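**Vurkano play dinner set – four months in**

I bought the Vurkano set from Tandgate because I was sick of plastic food that cracks the first time someone stands on it, and so far I'm really pleased with it! You get plates and mugs in muddled colours (nothing matches, which I like) and a bag of little vegetables. The order came to 1839 pence with a voucher, and it turned up in a box far too big for it.

The plates are the best bit. They're shallow but there's a proper raised rim, so whatever you put on them stays put when a small person carries them across the room at speed. Lavender is my favourite, though it does show felt-tip. The mugs are fine – a bit chunky for little fingers, and the teal one gets fought over.

Now the pumpkins. I'd expected smooth orange balls with a stalk stuck on, and these have proper ribs, with paler grooves between the orange bits.

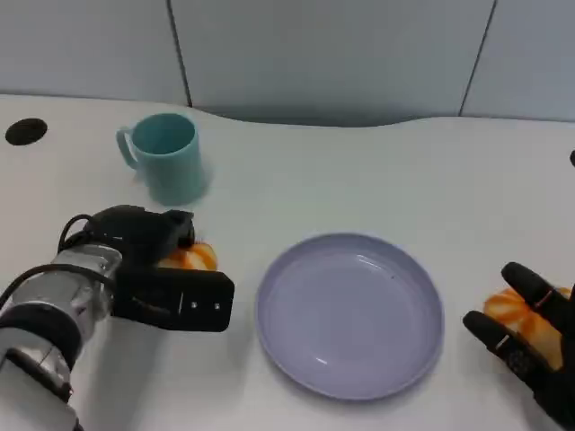

They're also small enough to go missing, so I keep ours in an old biscuit tin. The grooves do collect crumbs and I've had to go at them with a toothbrush more than once, but the colour hasn't budged.

My sister-in-law has the Kusau set, which is nicer to look at and cost her nearly double, and I wouldn't swap. My only real moan is the storage bag, whose drawstring came out in the first week. I'll be getting a second set in December for my nephew, if Tandgate still have the lavender. Four stars from me, and it would have been five with a decent bag.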